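Rivomard Riltness teaching kit: hands-on review

The Riltness is a hand controller and wrist camera sold as a set. You move the controller, a small arm copies you, and each run is saved as a demonstration for the robot to learn from. We used one on a bench for most of April.

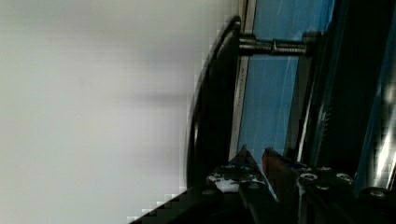

Nuwan Pramanik
Bench equipment reviewer

Setup took 30 minutes, including the camera mount. The wrist view keeps the fingertips in sight at the bottom, and I ended up steering by that view more than by looking at the arm itself. Detail is limited. Small print on parts comes through as a blur, and dark edges against a pale surface look blocky.

I recorded 13 demonstrations and threw out 3. Those were my fault, as I let go of the trigger too early. Deleting a run takes two clicks.

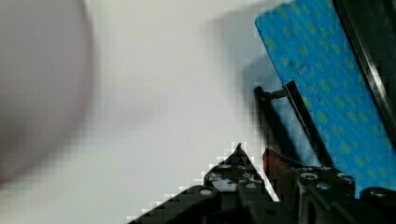
Wrist camera view, with the patterned blue pad at upper right.

Anything close to the lens goes soft, so approach slowly. Glare is the other problem. Bright metal edges wash out, and my colleague Qistina Liew had better luck after moving the lamp behind the arm.

The grip on the controller is comfortable for short sessions. After 6 runs in a row my thumb was sore.
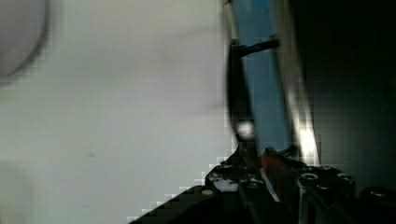
Who should buy it

Small shops that want to record simple tasks and don't need fine detail from the camera. If you have to read labels, look for a kit with a sharper one.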